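January is when I finally deal with the paper drawer. You know the one. Ours had takeout menus from when we lived in Okstead, three warranty cards for a blender we gave away, and a sewing pattern my aunt Zdislava mailed me years ago that I still swear I'm going to use. I dumped it all out after lunch and figured I'd be done by 3. Ha!

My big change this year is zipper pouches. I used to be a folder person, but folders get stuffed too full and then everything slides out the minute you pick one up sideways. The pouches were 54 cents each at the closeout store, so I bought way more than I needed (Vilém rolled his eyes, then quietly took two for his bike receipts).
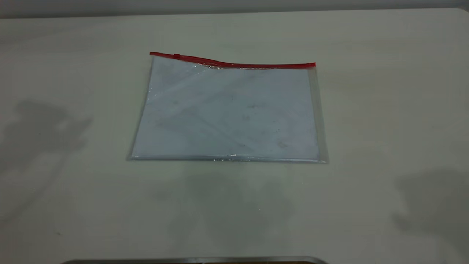

Do you need a label on every pouch if the plastic is clear?

I only label the ones where the top sheet doesn't tell me anything. A strip of masking tape on the back is plenty, and it peels off fine when I change my mind.

So far the system is one pouch per subject, and no pouch gets fatter than my thumb. School stuff, car stuff, the instructions for the Hodik shelf that I will absolutely need again when we move it. The colored zippers help too. Red is for things I have to keep, and I'm still deciding on the rest.

The sewing pattern got its own pouch, by the way. Natália says if I haven't cut the fabric by summer she's taking it home with her, and she already has the good scissors, so I'd better get moving.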